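Filed under: Bench Notes / Desktops and Towers
Search the notebook... Go

The gray tower, August, after lunch
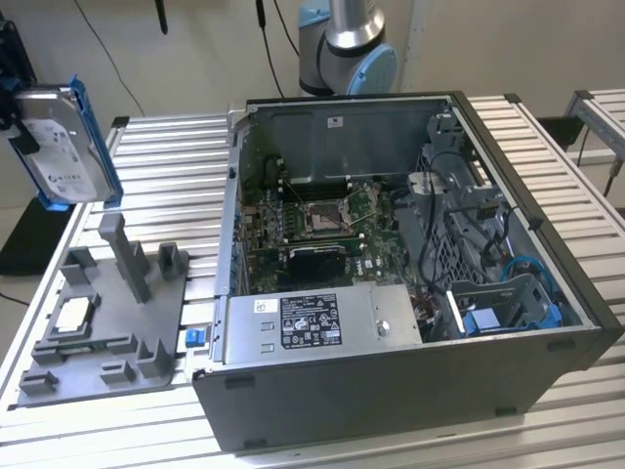 I have been meaning to write up this tower properly, partly for Yuto, who will be picking up the next ones, and partly because I forget everything over a weekend. It's tagged 829 on our sheet and came in with the Moodley batch, and I must say I've grown fond of it. Everything is so easy to get at once the side panel is off and the case is lying flat! The hard drive sits in a blue plastic caddy, and I'd like us to keep each drive and its caddy together until the label has been copied down (Benedita and I spent 50 minutes last month matching up strays, and I don't care to do it again). The CPU socket is open on this one, so please mind your sleeves and keep screws well away from it.

Zoila asked whether the Dell board is worth keeping. I'd say yes, at least until we've tried it with one of the 2 spare processors in the Posura drawer. Give the heatsink a good brushing first, fins and all, and take it outside if the weather's kind.

Still to do: ask Margarida for more of the small antistatic bags, and find out where the good nut driver went.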